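**Nulach kitchen chores project: August progress note for Tastcombe**

You asked for a short report this time, so the 300 slides stay on the shared drive.

The question you are paying us to answer is whether a machine can tidy up after dinner. Current position: it can tidy up after a very small dinner, given time. Our dinner is one carrot. The dishes are one pot. The green cube stands in for whatever people leave lying by the sink, and we have grown quite fond of it. 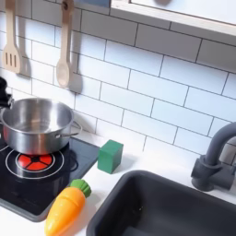
*Carrot, pot and cube at the Nulach play kitchen.*

The main task this period was "carrot into pot." We have now logged more than 2000 attempts. On a good afternoon the arm manages 7 out of 8, a rate we'd happily put in a press release. On a bad one it pinches the leafy end, reconsiders, and leaves the carrot facing the other way. Shiny cookware is still the worst of it. The Rizvi vision module sees a steel pot as a collection of interesting reflections, one of which may be a pot.

Moving the cube to the sink goes better, mostly because a cube has flat sides and no opinions. 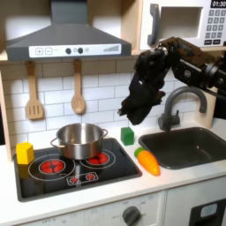
Reaching past the faucet remains slow. The Grurnholm planner gives the spout the sort of clearance you'd give a sleeping dog, and we have left that setting alone until the spare fingers are delivered.

Spending is on plan apart from the fingers. Next period we start on the knobs and on putting the pot away. Water is still out of scope. We'd ask that Tastcombe hold off on the word "housekeeper" in its newsletter until we get to a second vegetable.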